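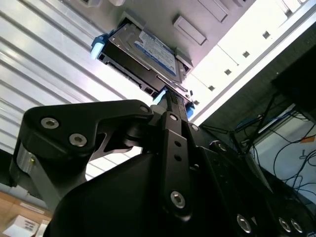

Bench notebook, Clalville shop, June. Entry 339, mostly drives and plugs.

Started at 8:40 with the caddies. The notes from Lumanlan say a drive should go into its bay "with gentle pressure", a phrase I suspect was written by someone with a new chassis. Ours have had a career. What I've settled on:

Caddy first, drive into the caddy, then check all four corners before going near the bay. Keep fingers off the connector edge. If it goes in crooked, take it right out and start over. Wiggling it straight feels like progress and is how we lost a backplane in the spring.

Desta Weldu wants the caddy tabs logged by colour. I have logged them. They are blue.

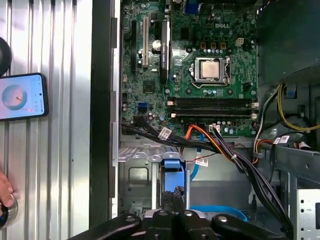 Cable routing took up the rest of the morning and most of my goodwill. Nothing in a desktop tower is hard to unplug, it's only hard to reach, and every lead takes the scenic route past something you'd like to get at. With the Dell on its side you can at least see what you're up against: the orange, black and yellow power harness looping across to its white connector, and the blue SATA cable wandering down past the handle on the drive cage. I've decided to do data cables before power every time. Somebody has put white tags on several of the leads, and I'd like to shake their hand. Leave the tags on, please, even the ugly ones.

Also for the parts sheet: RAM latches open fully before anything is lifted. Written here so I can point at it later.

After lunch, the connector board. Udach sent the spec and it wants 1000 insertions per position before we say anything out loud about wear. The tally stands at 502, so we're past halfway and it has only cost me my will to live. Kuvurora asked for a result by the end of the month. I replied with the tally.

Before each run, check the board is square to the rail and run a fingernail round the rims of the slots. Any burr, note it and stop.
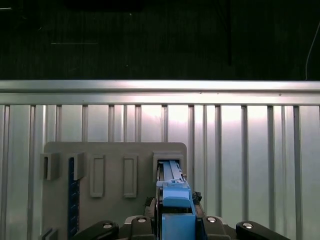
Plug position, afternoon run

Straight in, held upright, no twist. If it stops short, back it off and write down where it stopped. "Felt a bit off" appears in this book in my own handwriting and was no use to anyone, me included. 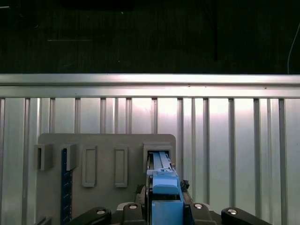

Blue plastic part, upper end in its receptacle on the grey board.

Still to do: order more tags, reprint the parts sheet, ask Desta where the good hex driver went. I have a theory.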